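Hi! I'm Gaspard Huet, and I edit Relel, a small politics newsletter that goes out to 2,164 subscribers, most of them in and near Stevgate. I'm looking for a part-time reporter to cover voting rights and local elections with me, and I'd love it to be somebody who gets a little too excited about a county board agenda.

I started Relel after our county closed two polling places in the same neighborhood and the news got four sentences in the paper. The people who vote there are mostly Black and Latino families, a lot of them without a car, and the nearest replacement was a long bus ride away with a transfer. I was mad, I wrote it up, I sent it to 89 people I knew (plus a few I didn't), and the thing kept growing. We lean left and we say so. We also call people back, print corrections at the top, and give the folks we criticize a real chance to answer.

## What you'd be doing

Mostly reporting! You'd write one long piece a week and a couple of short items. Right now the big stories on my list are:

- the new district map for the Gamage side of the county, and who was in the room when it got drawn
- ballot language help, which the county promised in the spring and still hasn't put in writing
- the sheriff's race, where both candidates keep dodging the same question about traffic stops
- poll worker training before November

You'd go to meetings. Some are dull and go until 10 p.m., and then somebody slips a vote in at the very end, so you have to stay. You'd also file records requests, and I'll teach you how if you've never done one. I keep a folder of letters that worked and letters that got ignored, and it's pretty good reading.

Gilmar Evangelista edits everything before it goes out, including my stuff. He's careful and fast and he'll ask where you got that number, so keep your notes. He also runs our Spanish edition, and if you can report in Spanish, please say so right up front in your email.

We share the second floor of the Galetti building. You can work there or at home, whichever you like, though I do want us in the same place on the morning we put the issue together.
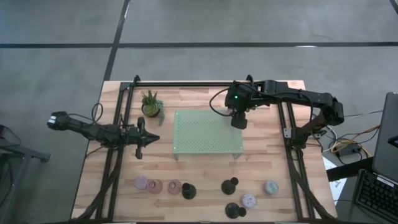 ## Hours and pay

It's 24 hours a week at $29 an hour, paid every two weeks. Bus fare and parking for meetings are covered, and so are records fees (don't ever pay those yourself). The first contract runs through the end of the year. I want to renew it, but that depends on subscriptions and I'm not going to promise money I don't have yet.

## Who I'm hoping to hear from

You don't need a journalism degree. I don't have one! If you've done tenant organizing, worked the polls, written for a church bulletin or a student paper, or run a neighborhood page where people argue about everything, I want to read what you've made. Knowing the county helps a lot, and so does being someone strangers will talk to on their porch.

One thing I can't bend on: you can't be working for a candidate or a campaign while you're reporting for us. Past campaign work is fine, just tell me about it.

## How to apply

Send me an email with "Reporter" in the subject line. Include two things you've written, any length, and a paragraph about a local story you think everybody's missing. Skip the formal cover letter. I read these myself, usually after 8 p.m., and I'll write back to everyone who applies. Finalists will have a phone call with me and then a paid tryout story with Gilmar.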